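Trindwood Forum > Robots at Home and at Work > Teaching by demonstration

Thread: Teleoperation in the simulator, or moving the arms by hand?

biljana_v
Posted 2023-03-11

Hello all. I am preparing a set of demonstrations for a two-arm robot and I would like advice before I spend more evenings on it. English is my third language, so please ask if something is unclear.

The tasks are kitchen tasks. Pick up a vegetable, put it on a plate, move a bottle to the other side of the counter, such things. I do all of it by remote control in the simulator, with two hand controllers and a headset. I have 51 demonstrations that I consider clean. My colleague Idun says I am wasting my time and that I should go to the real arms and guide them by hand, because then I feel the contact in my own fingers.

My own problem is with the start of each demonstration. I wait with both grippers open and in view, then I begin to move, but the waiting is never of the same length. After training, the robot also waits. Sometimes it waits very long. Has anybody solved this in a proper way?
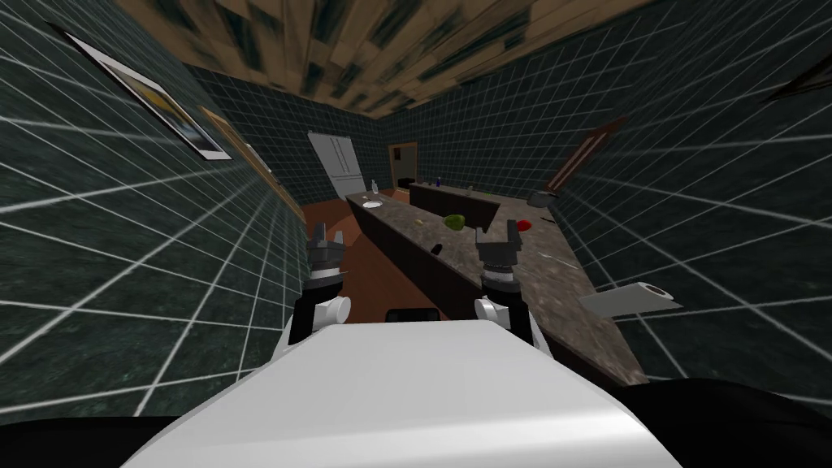 Idun Strömberg: I did not say wasting. I said that 51 by remote control teach less than a smaller number by hand, when the task is a grasp. With controllers you learn to be careful with your eyes, and the robot learns your carefulness. It comes to the object, stops, comes a little more, stops again. When I hold the arm myself I go there in one movement.

biljana_v
You wrote "lost evenings" in the chat, I have it saved. But all right.

The stopping is true, I see it also in my recordings. On the pepper it is the worst. It is large and round, and I am never sure how deep the fingers should go, so I make a small pause before I close.

mmakela
I must disagree with Idun on one point. Guiding by hand works well with one arm. With two arms you need both hands for the two wrists, and then who opens and closes the grippers? We tried it at Sjöberg with foot pedals. I pressed the wrong pedal so often that we had to throw away most of the first week. Also your own body stands in front of the cameras, and the robot never sees that body again when it works alone.

For the waiting at the start: cut it. We cut everything before the first moment when either wrist moves more than a small threshold. I keep four frames before that moment and delete the rest. The long waiting disappeared from our robot after the next training.

Idun Strömberg
The pedals are a fair complaint. We use a button on each wrist, under the thumb. It is not elegant but you forget it after one hour.

ritva_l
Please be careful with the cutting, Martti. If you cut by the wrists only, you lose the demonstrations where the person opens the gripper first and moves after. It happened to me. The robot then arrived at the bottle with closed fingers and pushed it over. Take the gripper signal into the threshold also.

mmakela
Correct, I forgot that our grippers always start open, so we did not meet this. Biljana's start open too, if I understand her well.

biljana_v
Yes, always open, both of them. I will still add the gripper signal, it is one line.

Another question then. Do you vary the start position of the arms? I put them back to the same place every time with the reset button.

impi_m
Vary it! I used one fixed start for a long time (I was using the Zirner controllers, they have the reset on the trigger, too easy to press) and my robot was lost as soon as it was a hand's width away from home. Now I move each arm a bit in some random direction before I press record. It looks untidy but the recovery is much better. And I move the objects also, of course.

Idun Strömberg
Here I agree with Impi completely.

ritva_l
I agree for the arms. For the base I would keep it fixed until the grasp works. If everything changes at once, you do not know what has gone wrong.

biljana_v
Thank you, this is very useful. My plan: trim the starts with wrists and gripper together, record a new set with different arm positions and the base fixed, and repeat the pepper until I can close without the pause. Idun has offered me the real arms for one afternoon in March, so I will do the same pepper task there by hand and train on both sets separately.

mmakela
Please write down the number of failed attempts for both, also the ones you delete. People compare only the good ones and then we have this same discussion again.

biljana_v
I will. I delete a lot, I must warn you.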